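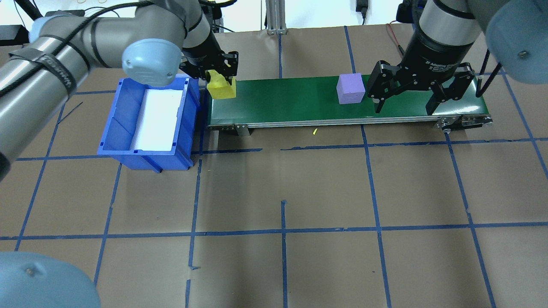 Two robot arms over a green conveyor belt, with a blue bin at the left.

Progress report: Pretrial Notice and Records Project, Ulinport Municipal Court
Submitted to: Heltura Fund, justice programs
Prepared by: Margaux Mallet, project manager
Date: Aug 3, 2021

1. Status

The project is on budget and two weeks behind the approved schedule. The delay is confined to work item 3 (transfer of older case files). Items 1 and 2 are complete. Item 4 has not started and is not due to start until October.

2. Work completed

Item 1, court date notices. Text message notices are now sent to all persons released before trial who gave a working phone number at booking. Each person receives one message seven days before the hearing and a second the day before. Messages go out in English and Spanish. Persons with no phone number receive a letter, as before.

Item 2, release conditions form. The old form ran to four pages and used a separate sheet for each condition. It has been replaced by a single two-sided form, approved by the presiding judge and in use in both courtrooms. Pravesh Ngcobo trained 19 clerks and duty officers on the new form. Two night shift officers have still to be trained.

3. Work in progress

Item 3, case file transfer. Files from the Stirnach annex are being matched against the current docket before they are entered. To date 62 percent have been matched. The remainder includes files with no booking number, which must be checked by hand against the jail register. Costel Radu has drawn up a checking procedure and it is now in use. A second clerk, Corentin Vidal, was moved to this task at no added cost to the grant.

Open warrants found during matching are sent to the city attorney for review. The city attorney has so far received 37 such warrants and has asked the court to withdraw those issued under the repealed parking ordinance. A hearing on that request has not been set.

4. Problems

The Sotelo case management software does not accept hearing dates earlier than the year it was installed. Older dates are being stored in the notes field. The vendor has been asked for a correction and has given no delivery date.

The county has not yet signed the data sharing agreement. Without it, jail release times must be entered by phone request, and a request can take up to 52 minutes to be answered.

5. Budget

Spending matches the plan for staff and printing. Message fees are below plan. We ask permission to move the unspent part of the message line to temporary clerk hours under item 3. A revised budget table has been sent separately.

6. Next period

Finish matching and begin entry of the Stirnach files. Train the remaining night shift officers. Obtain the county's signature on the agreement. Apolline Vidal will draft the survey of defense counsel required under item 4 and send it to Heltura for comment before use.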